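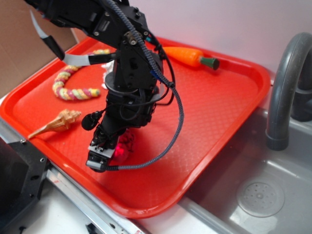 Water Use in Shared Kitchens at Flillwood Hall

Student project report, Module 4: Measurement and Data
Submitted May 23, 2022

1. Purpose

The project set out to measure how much water is used for washing up by hand in shared student kitchens, and whether a washing-up bowl lowers that amount compared with a running tap.

2. Method

Two kitchens at Flillwood Hall were selected, referred to as Arholm and Mohmand after the corridors they serve. Each has one sink and one mixer tap. A Prolluser inline flow meter was fitted to the hot and cold supply pipes under each sink. The meters logged volume in litres and were read at the end of each day.

Logging ran for 29 days in November. Residents of Arholm were asked to use a bowl. Residents of Mohmand were given no instructions. Both corridors house the same number of students.

Before fitting, each meter was checked against a measuring jug at low, medium and full flow. One meter read slightly high at low flow and was exchanged.

3. Results

Total use over the period was 500 litres in Arholm and 642 litres in Mohmand, a difference of 142 litres. Expressed against the Mohmand figure, this is a reduction of 22 per cent.

Daily use was higher on Sundays in both kitchens. The share of hot water was larger in Arholm, where the bowl was normally filled from the hot tap alone. The saving in energy is therefore likely to be smaller than the saving in water, but temperature was not logged and no value can be given.

4. Sources of error

The meters could not separate washing up from filling kettles or rinsing vegetables. Compliance in Arholm was not checked. The two kitchens were not swapped halfway through, so differences in cooking habits between the corridors remain in the result.

5. Further work

A second run should exchange the conditions between kitchens and add a temperature probe on the hot supply. A shorter logging interval would allow single washing-up sessions to be identified from the flow record.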